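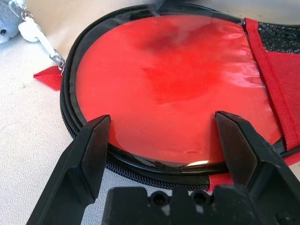
Frequently asked questions for new demonstrators

Welcome to the teaching room at Ulside! Over the next few weeks you'll be showing our robots how to handle everyday things: bags, cups, folded cloth, and a great many zippers. These are the questions people ask in their first sessions, with the answers we give across the table.

Do I need to know how to program?

No. You'll never be asked to write a line of code. If you can open a pencil case without looking at it, you already have the skill we're after. Your job is to do the task through the robot, well and many times over, and the learning software takes it from there.

What's the difference between teaching by hand and teaching by remote?

When you teach by hand, you hold the arm itself near the wrist and move it through the task. The motors go slack enough that it follows you. When you teach by remote, you sit at the Lostach desk and move a pair of handles, and the arm across the room copies you. Most people find hand teaching easier on the first morning and remote teaching easier by the end of the week. Try both before you pick a favorite.

Which one will I be using?

Reaching, pushing and placing are usually taught by hand. Anything with a zipper, a flap or a strap goes to the remote desk, where your own fingers and sleeves stay out of the wrist camera's view. Your session sheet tells you which.

Why so many pouches and bags?

Because they're wonderful! A hard box does the same thing every time you touch it. A soft pouch sags and slides, and it folds where you didn't expect. Then there are the extras: pull tabs, piping, mesh pockets, a keychain hanging off one side. A round pouch with a coil zipper is a lovely lesson all by itself, as the zipper keeps changing direction and the gripper has to turn with it. We like a clear plastic window too. It wrinkles and throws bright glare straight back at the wrist camera, and the robot needs to learn that a white streak of light is nothing it can grab.

Should I take keychains and charms off first?

Leave them on unless the sheet says otherwise. People hang things on their bags, plush toys included, and a robot that has only met bare ones will be baffled by the first key ring it sees. Just check that nothing is hooked around a finger of the gripper before you press record.

How many demonstrations make a task?

For a simple pick and place, 200 good ones is our usual target. Zippers need more, and the round pouch set is planned at 600, shared among everyone on the rota. Please don't try to be a hero and do a huge batch in one sitting. Quality drops when your shoulders get tired, and we can see it in the recordings.

What makes a demonstration good?

Go a little slower than feels natural, but keep moving. Long pauses teach the robot to pause. Come in toward the object on a clear path, line up the fingers, then close. If you're working along a rim or a seam, keep both fingertips in the wrist view as much as you can. And vary things! Turn the pouch between runs, slide it a few inches, let the tab point a different way.

Should every run look the same?

Please, no. Aoife Mac Suibhne, who trains most of our demonstrators, compares it to handwriting: the word should be readable every time, and the letters can wobble.

I missed the tab and had to try again. Do I throw that one out?

Keep it, so long as you recovered and finished. Those are some of our favorite recordings. A robot that has watched you back off, line up again and get it on the second go has something to work with when it misses on its own. Mark the run "recovered" on the screen. If you dropped the object off the table or the arm stopped itself, mark it "discard" and start fresh.

Do I watch the wrist camera or the table?

At the remote desk, use the wrist view for the last few inches and the table view for everything before that. The wrist camera sits close to the fingers, so a pouch can fill nearly the whole screen. It feels strange for a session or two, and then it feels great — a bit like having your eyes in your palm.

How hard does it squeeze?

Softly, to begin with. The grip dial on the Carrillo handles runs from 1 to 21, and we start pouches at 11. Go up a step or two if a fabric tab keeps slipping. Come back down for clear plastic, which creases easily and stays creased.

Is it safe to hold the arm?

Yes, with the arm in teach mode and the light on the base showing green. Keep your free hand off the gripper fingers and know where your stop button is. Tie back long hair and leave loose bracelets in your bag.

When do I get to see the robot try it alone?

After each round of training we run a tryout, and every demonstrator is welcome. Come along even if your task isn't on the list. Watching a robot go for a zipper with a little wrist turn you recognize as your own is a real thrill, and people do cheer.

Can I bring in something from home?

We'd love that. The Tostholm shelf by the door is for donated objects, and small bags with odd closures are especially welcome. Empty the pockets, put a name tag on anything you want back, and expect it to be away until October.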